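4.3 Does rolling keep a pair together?

The claim that rolled storage cuts down on lost and mismatched knitwear turns up in nearly every household guide we read for Section 2, and it is almost never backed by a count. Where a source is given, it is usually another guide. Vương's earlier survey in Rirville is the exception, and even that one asked people to remember how many items they had lost over a year. We don't think most people can do that. We couldn't.

Our own figures come from the laundry logs kept by 16 households between the start of spring and the end of August. Each household wrote down every small knitted item that went into a drawer, how it was stored (flat, folded, rolled, or dropped in as it was) and what state it was in when next taken out. The logs hold 2,168 entries. We threw out 211 of them, mostly lines where the storage column had been left blank or where two people had filled in the same wash. That left enough to work with, though less than the 3,000 we had planned for.

On a first pass the rolled items do look better. They were found where they had been put more often than the folded ones, and much more often than the ones dropped in loose. Had we stopped there, we would have agreed with the guides. But the households that rolled were also the ones that logged most carefully, and two of them had already used drawer dividers for years. Once those two are set aside, the gap between rolled and folded shrinks to a size we would not want to defend. The gap between rolled and loose stays, and few readers will be surprised by it.

There is also the question of what counts as rolled. The instructions we handed out said "roll the item firmly from one end to the other," and we took this to be clear. It was not. Some people rolled tightly and tucked the open edge in. Some made a fat, short roll and left the end free. One household in the Halonen group folded everything in half first, then gave it a single turn, and entered that as rolled for five months. Mai, who coded the logs, kept a separate list of these cases, and we now think the list is more useful than the main table.

Thickness matters more than the guides allow. A thin cotton knit will take four or five turns and stay put. A coarse, looped knit takes up so much room that it makes only a short, wide bundle, and how well it holds depends mostly on the fuzz of the yarn catching on itself (Figure 3). Several households told us they had given up rolling their heavier items by midsummer. Their reasons were practical: the bundles would not stand up in a row, and pulling one out disturbed the ones next to it. None of the guides mentions this, perhaps because their advice seems to be written with thin dress socks in mind. 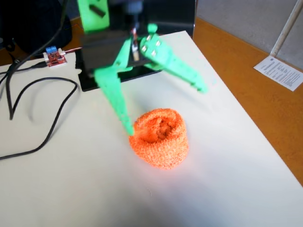
Figure 3. Coarse orange knit in a short, wide form, with the fabric curling inward to a hollow at the top.

We tried to get around the problem by sorting entries into thick and thin, but the logs were not set up for it. The households had been asked to name the item, and "winter socks" in one home may well be "gray socks" in another. Mai's coding and a second pass by Vương agreed on most entries and differed on enough of them that we report no separate figures for thick knits. A later study should ask for the weight of each item. A kitchen scale would do.

The space argument fares no better. The Wokon drawer guide says that rolling frees up a third of a drawer, and the Beseo leaflet repeats it word for word. Neither says what the drawer looked like before. If it was a loose heap, almost any method would free up space, folding included. In the three homes where we measured the same drawer both ways, the rolled version took less room twice and more room once – the third drawer was full of heavy knits. Three drawers settle nothing, and we mention them only because the published claim seems to rest on fewer.

What the logs do support is modest. Items that are stored in some deliberate way are found more easily than items that are not. Whether that way is a roll or a fold, we can't say from these data, and we doubt that the authors of the guides can either. The effect of drawer dividers, which we had treated as background, is taken up in Section 4.4.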